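**Should contest editorials stay locked until every hack is judged?**

**fusthorpe_dp** wrote:

Hi all, I've been doing the Toltulel rounds for a while now and I love them, but can we talk about the editorials? Last round I sat at 1360, got completely stuck on the tree problem, and wanted to read the solution while the whole mess was still fresh in my head (I had two pages of scribbles!). The editorial didn't open until the next morning. By then I'd forgotten why I thought my greedy was right in the first place. I'd much rather have it the minute the clock hits zero, typos and all.

**ivmont** wrote:

I get it, I really do, and I used to feel the same way. But the hacking phase runs for up to 2 hours after the round, and if the editorial is out, anybody can read the tricky case and go fire it at 30 people in their room. That happened a lot on the old Cullinane ladder and it soured things for the folks who found their hacks the hard way.

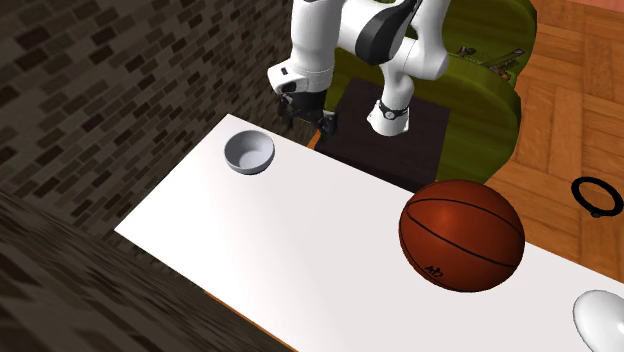 What I'd be happy with is hints. Give us one line per problem right away, something like "think about the order of the edges," and keep the full write-up and the code for when the judging is finished. The setters already have those lines in their notes, so it wouldn't be much extra work for them.

**lazy_segtree** wrote:

> one line per problem right away

Sorry, I have to disagree with you there, friend. One line is plenty for a strong hacker! If you tell me to think about the order of the edges I know which wrong solutions to go looking for. Either lock everything or lock nothing.

**fusthorpe_dp** wrote:

Okay, but how many people hack at all? In my room it was the same couple of names as always, and meanwhile there are 500 of us sitting in the comments begging each other for spoilers. Half the solutions get posted there anyway.

**ivmont** wrote:

Fair point about the comments, they do leak like crazy. Maybe the comments should close too, though I'd miss the chatter, it's half the fun for me after a bad round. Would you settle for hints on the first few problems only? Those hardly get hacked past the opening minutes.

**lazy_segtree** wrote:

Hints on A and B I could live with. Not the tree one.

**fusthorpe_dp** wrote:

The tree one is the one I wanted, ha. All right, I'll put the A and B idea in the suggestions thread tonight and link back to this.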